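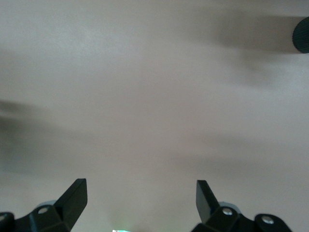
Drinunari two-finger gripper, open over a pale surface.

Drinunari Home and Bench Gripper, from Wavard

People write to us every week with the same question, and it's a fair one: can a machine do my chores yet? Well, some of them, on a good day, and we'd love to tell you which ones before you spend your money!

The Drinunari is a pair of flat black finger blades with squared tips, made to go on the end of a small arm (the Wikirano arm is the one we sell, and the two come already matched). Our customers use theirs for putting mugs on a shelf, sorting bolts into trays, picking socks up off the floor and wiping down a counter with a folded cloth. It does those nicely once you've shown it how, and it doesn't mind doing them again after supper.

Now for what it can't do. Fitted sheets are still beyond it. So are wet wine glasses, tangled cords and any drawer that sticks. In a small shop it will load a jig all afternoon, but please don't ask it to find the one bad part in a greasy bin. We keep trying, and Enache, our training software, gets a fresh batch of chores each January.

What comes in the box
Gripper with finger blades fitted
2 spare blades
Cable and mounting screws
Printed setup guide with 5 starter chores
Enache access for 99 days

Good to know
Warranty: 3 years, parts and labor
Works with: Wikirano arm (sold separately)
Cleaning: damp cloth only, power off

If you have a chore in mind and aren't sure, send us a note with a few lines on what it is and how you do it by hand. We read every one (it's half the fun of the job) and we'll tell you plainly if you should wait a while.

Page updated 10/26/24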